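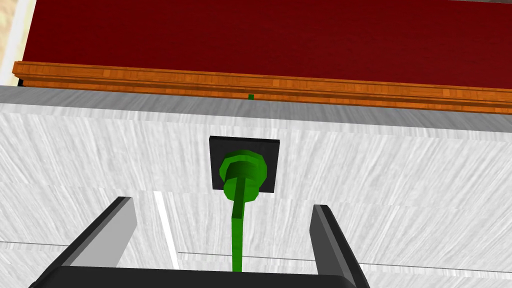
Home Articles Projects Archive Contact
Reading time: 8 min
This site uses cookies to count visits. Accept / Settings

4. Building the Two-Arm Control Station in a Shared Workshop

4.1 Conditions of the work

The control station was built in the Prirgate workshop in Bremmont, where the authors rent one bench and a shelf. The workshop is shared with people who repair bicycles and make furniture, so every evening the station must be taken off the bench and put on the shelf. This condition decided many parts of the design. The base plate could not be wider than the shelf, the cables had to be removable without tools, and the two hand controllers needed a fixed place on the plate, so that the calibration would survive the carrying.

The station has two small hand-held arms made from printed parts and cheap servo motors. The operator moves them by hand, and the motor positions are read by a small board and sent to a computer. On the computer the same movements are given to a two-arm robot in a simulated house. We call the program that does this translation Plovatard. The first version was written by the second author and was tested on February 12, 2018, with only the left arm connected.

We made the hand arms shorter than the simulated ones. With a scale factor of one, the operator could not reach the full working area without standing up. After some tests we selected a larger factor for the forward direction and left the other two directions the same. Operators accepted this quickly, but it makes small forward errors larger, and the reader should keep this in mind for the results in Section 5.

4.2 The gripper handle

The handle of each hand arm has one lever, which is pressed by the index finger. The lever closes both fingers of the gripper together. In the first design the lever was returned by a metal spring, and after a long session the finger became tired. Gearóid Phelan replaced the spring with a strip of rubber cut from an old bicycle tube, which he got from the next bench. The strip is softer at the beginning of the movement, and the half-open position is easier to hold. It has to be changed often, and we write the date of each change on the handle with a pencil.

A second problem was the reading of the lever. The position sensor has noise near the end of its range, and this noise appeared in the simulation as a small shaking of the fingers. We filtered the signal over 24 samples. A longer filter gave smoother fingers but the operator felt the delay, and two of our operators said that they began to wait for the gripper instead of guiding it.

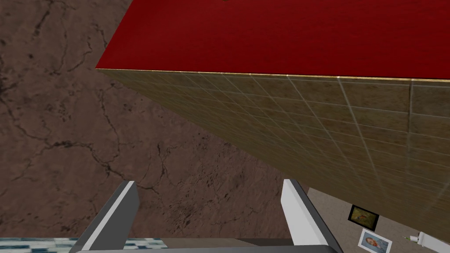
Why was a simulated house used before the real arms were ready?

The hand arms were finished much earlier than the real ones, and we wanted to find mistakes in the handles, the scaling and the timing while they were still cheap to change. A wrong movement in the simulation costs only a restart. In the workshop the same movement can break a printed joint, and a new joint needs most of a day on the printer.

4.3 Views given to the operator

The operator sees three views on one screen. One looks over the body of the robot and the other two are fixed at the wrists. At first we showed all three in the same size. Necati Baysal, who did most of the early driving, asked for the wrist view of the active arm to be larger, and we changed the layout so that pressing a lever makes its view grow. This change was useful for handles and knobs, where the last part of the approach is done almost completely from the wrist.

The house was kept with its original surfaces, and we did not simplify the colors. This was a decision with some cost. Strong patterns make it difficult to judge distance, and the operator has no feeling in the hand which could help. We considered adding a drawn grid on the floor, but a real home does not have such a grid, and the training should be transferable to the real arms as much as possible. 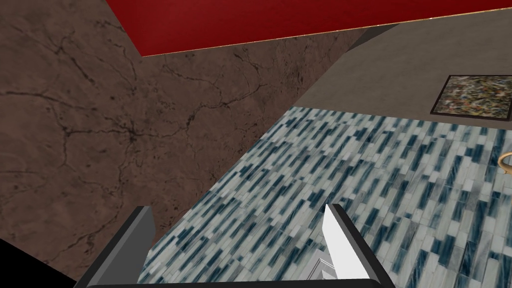

Distance errors were the most common reason for a failed approach in our records. We looked at 100 recorded approaches by three operators and wrote down for each failure which view was large at that moment. Most of the failures came with the wrist view large and the gripper pointing down. In such a position the open fingers enclose only a piece of the floor, and when this floor is a mosaic of long narrow tiles in white and blue-gray, the seen size of the tiles changes strongly from near to far. One operator explained that he used the width of the tiles as a ruler, and that this ruler was wrong each time the wrist was tilted. We therefore added a short sound which becomes higher when the gripper is near to any surface. It is simple to make and it can be turned off.

4.4 Tasks with doors

Doors needed the most changes in the software. The operator must bring the fingertips to a given place on the door and then move the arm and the base together. In the station the base is driven by two foot pedals, taken from a sewing machine and mounted on a board. The pedals slide on the smooth workshop floor, and we glued a rubber mat under the board.

To tell the operator where to put the fingers, Plovatard draws a green marker over the view. Earlier we used a filled square, but it covered the edge of the door, which is exactly the part that must be seen. The present marker has only two corners with a white outline. It remains readable against white doors and also against darker walls.
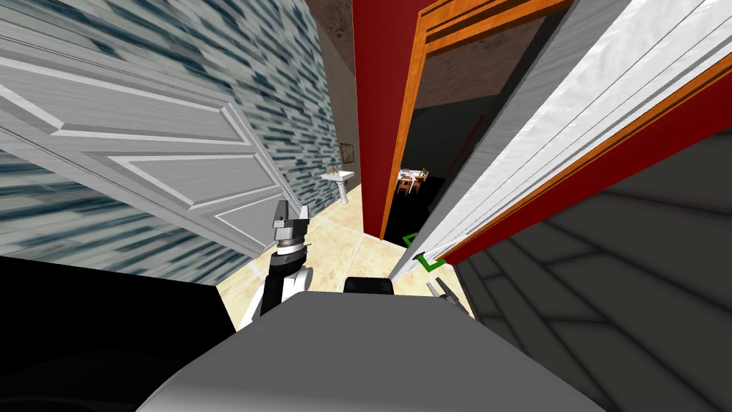

Figure 4. View over the robot torso in the simulated house, with two open doors and the green corner marker at the lower edge of the right door.

As can be seen in Figure 4, the two grippers do not receive equal space in this view. The left one is well visible, while only the fingertips of the right one appear above the body. For a target on the right side the operator must depend more on the wrist view. We tried to raise the viewpoint, but then the places near the body were lost, and we returned to the lower position.

In total 811 door trials were recorded with the final marker, each limited to 35 seconds. The recordings are stored with the lever and pedal signals, so they can be played again with other filter values. The servo boards were bought from Nwosu in September, in two deliveries, and the boards of the second delivery have a different connector. A drawing of the adapter cable is given in Appendix B.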